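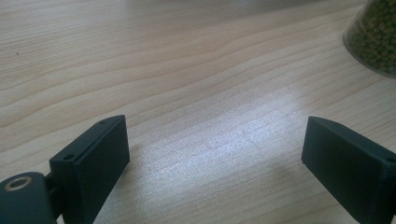

Humham Handling Project
Progress report to the Grargate fund, period ending November

Print this page | E-mail this page

This report covers equipment spending and the purchases we are planning for the second half of the grant. Work on the training tasks is covered in the technical notes and is only mentioned where it affects money.

Spending so far

We have spent 3822 dollars of the equipment line. Most of it went to hand-held grippers, spare fingers and mounting hardware. The rest was storage, cables and a label printer. Shipping was charged to the general line, as agreed at the start of the grant.

We now have three hand-held grippers in use. Two were bought as kits and put together here. The other came assembled from Kuderora and cost more, but it was ready the same afternoon. Having tried both, we would buy kits again. The parts are easier to replace, and the people who use the tools already know how they come apart.

Wear and spares

Fingers are the part we replace most often. The screw holes loosen before the gripping faces wear down. We had budgeted for one spare pair per gripper and that was too low. We have moved money from the cable budget to cover a second pair for each. The hinge bushings have held up and we are not ordering more.

Supplies for the tasks are cheap. Dried beans, clear plastic containers and similar kitchen goods come from the grocery store and are paid from petty cash. We keep the receipts with the monthly claim.

Lighting

Glare on the light wood tabletop is still a problem. We priced a matte table cover and a set of diffused lamps. The cover is the cheaper choice, but it would hide the wood grain and make new recordings look different from the old ones. We would like to buy the lamps. The quote from Jankauskaitė Supply is good until the end of the period and includes stands.

Planned purchases

The balance on the equipment line is 2303 dollars. In order of need, we propose:

- diffused lamps with stands
- spare fingers and screws
- one more gripper kit
- a lockable cabinet, if money remains

The robot arm is not in this request. We are waiting for a second quote, and the one we have does not include the controller or installation. It will need its own application.

Decisions needed

Please confirm that the cable money can stay where we moved it, and that the lamps can be ordered before the next payment. We can send the quotes on request.

We use cookies to remember your settings. By using this site you accept our cookie policy.

Related items
Humham Handling Project: first progress report
Grargate fund: equipment claim form
Notes on storing and labeling gripper spares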